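Cable routing on height-adjustable desks
Plodau Community Help > Offices and Workrooms
Posted 22 March 2022

Sorcha Moncrieff

Our organisation replaced its fixed desks with height-adjustable models in January. There are 16 desks across two rooms, all of the Surdu type with a single motor and a hand switch beneath the top. The supplier fitted the frames but left the wiring to us.

Two monitor leads have already been pulled out of their sockets when a desk was raised, and on one desk the power lead has been flattened between the frame and a drawer unit. Staff have been asked to leave the desks at sitting height for the present. I should be grateful for advice on how the cables ought to be arranged so that the desks may be used as intended. I should also like to know whether a label of any kind is expected on the frames.

Bijan Akbari

The usual practice is to allow only one cable to travel between the floor and the desk. A multi-way extension is fixed to the underside of the top, and all equipment on the desk is connected to it. The monitor leads then move with the desk and cannot be pulled. The network cable, where there is one, should follow the same path as the power lead.

The length of the travelling cable should be measured with the desk at its full height, and a margin added. On our own desks the upper limit is 158 cm with the monitor arm raised, and we allowed some 5 cm beyond what was strictly required, which has proved rather mean. I would now allow more. 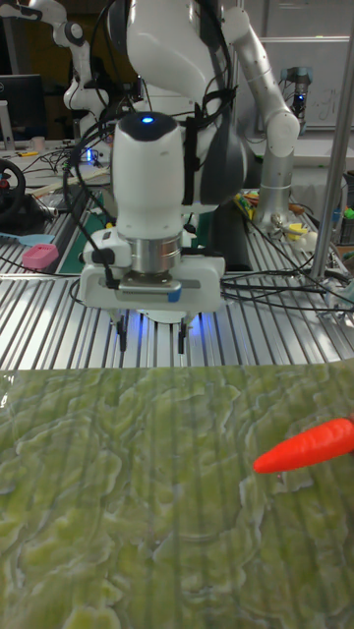
Leads of different kinds should be gathered before they reach a moving part. A fabric sleeve is suitable, and Zistex supplies one which closes along its length and may be opened again when a lead is replaced. The last stretch before the socket deserves the most care. The black bundle there goes round the left side of the wrist section and makes a loop before its connector plugs in at the end, and a similar loop behind each monitor would serve you well. Please do not tie the bundle so firmly that the leads are pinched.

The drawer unit should be moved away from the frame altogether. A flattened power lead must be taken out of use and replaced, even if the equipment still works.

Rommel Dizon

We used sticky tape and it was satisfactory for a time. I would not recommend it.

Lorna Rankin

I agree with the first reply, with one addition on fixing points.

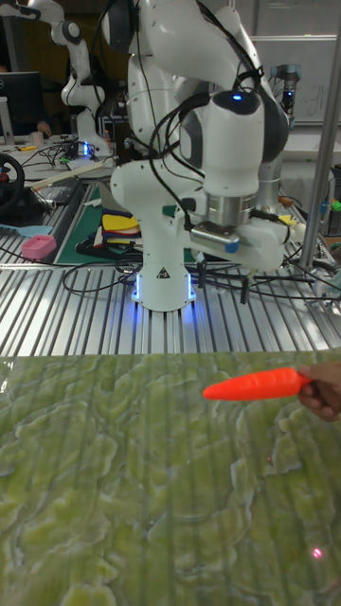

Ties should be placed on parts that move together, and the cable left free across the joint between them. Surdu frames have holes in the crossbar for this purpose. It is acceptable for cables to be in view. Those black ones loop about the upper part of the arm and hang down along its sides, and they can be inspected without anything being taken apart. As to labels, a small triangular warning sticker on the front, like the one on the base there, can be seen on approach. Our premises office placed a similar one beside each hand switch. I cannot say whether it is required in your case, and your insurer should be asked.

Sorcha Moncrieff

Thank you. The extensions have been ordered and the damaged lead has been removed.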